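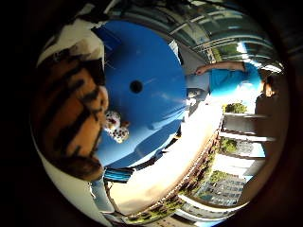
Du bleu vif et des rayures noires sur fond brun, en extérieur.

Station d'accueil Geum : questions fréquentes
Mise à jour : 23 octobre 2024

Cette page regroupe les questions reçues depuis la sortie de la Geum, la station d'accueil de Hallow pour consoles portables. Pour l'ancien modèle, la Fadel, consultez la page d'archives.

Avec quelles consoles la Geum est-elle compatible ?
La Geum fonctionne avec les consoles portables qui sortent l'image par leur port USB-C. Si votre console se recharge en USB-C mais n'affiche rien sur un téléviseur avec un simple adaptateur, elle n'affichera rien non plus avec la Geum. La liste des modèles testés est fournie dans l'application Hirnus, onglet Compatibilité.

Que contient la boîte ?
La station, un câble USB-C court, un bloc d'alimentation et une notice. Le câble HDMI n'est pas fourni. La station seule pèse 376 grammes.

Peut-on utiliser le chargeur de la console à la place du bloc fourni ?
Parfois. La station a besoin d'assez de puissance pour charger la console et alimenter en même temps ce qui est branché sur les ports USB. Avec un chargeur trop faible, le voyant passe à l'orange et les ports arrière sont coupés — la sortie vidéo, elle, reste active.

Combien y a-t-il de ports ?
Deux ports USB à l'arrière, un à l'avant, une sortie HDMI et une prise réseau. Le port avant ne délivre pas assez de courant pour un disque dur externe. Branchez le disque à l'arrière.
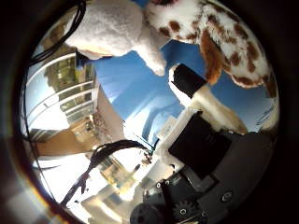 Une peluche blanche tachetée de brun.

L'image disparaît une seconde puis revient. Que faire ?
Installez d'abord la version 51 du micrologiciel, qui corrige ce défaut sur la plupart des téléviseurs. Si les coupures continuent, essayez un autre câble HDMI, de préférence court. Les câbles anciens conviennent souvent à une lecture vidéo ordinaire et décrochent dès que la console passe à une définition supérieure.

Comment mettre à jour le micrologiciel ?
Reliez la station à un ordinateur par le port USB-C avant, ouvrez Hirnus et choisissez Rechercher une version. Le voyant clignote en blanc pendant l'opération. Ne débranchez rien avant qu'il redevienne fixe. La mise à jour ne peut pas se faire depuis la console.

Le voyant clignote toujours en blanc après une heure
La mise à jour a échoué. Débranchez l'alimentation, maintenez le bouton latéral enfoncé, rebranchez, puis relâchez quand le voyant devient rouge. Hirnus proposera une restauration.

Mes manettes sans fil répondent avec retard
Un disque dur ou une clé USB branchés juste à côté du récepteur peuvent gêner le signal. Déplacez le récepteur sur le port avant. Steinar Hafstein, du support technique, a publié sur le forum un relevé des récepteurs qui posent le plus de difficultés.

La station chauffe, est-ce normal ?
Oui, le dessus devient tiède pendant la charge. Laissez un espace libre derrière l'appareil et ne le posez pas sur un tissu. S'il s'éteint seul, contactez-nous.

Les stations de la première série sont-elles différentes ?
Environ 3 000 exemplaires vendus jusqu'en juin ont un support en caoutchouc plus étroit, qui tient mal les consoles équipées d'une coque. Le support large est envoyé gratuitement sur demande, avec le numéro de série inscrit sous l'appareil. 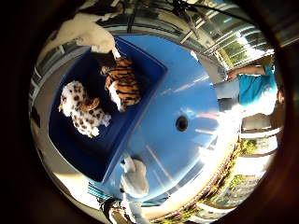
Quel est le délai de retour ?
30 jours après la livraison, avec le bloc d'alimentation et le câble. La boîte d'origine n'est pas obligatoire, mais l'emballage doit protéger le connecteur — un connecteur tordu à l'arrivée est facturé.

La garantie couvre-t-elle une console endommagée ?
Elle couvre la station et ses accessoires. Pour un dommage sur la console, écrivez à Milagros Medina, service après-vente, en joignant des photos des deux connecteurs et la facture de la station.

Existe-t-il une version blanche ?
Non. Aucune date n'est prévue pour d'autres coloris.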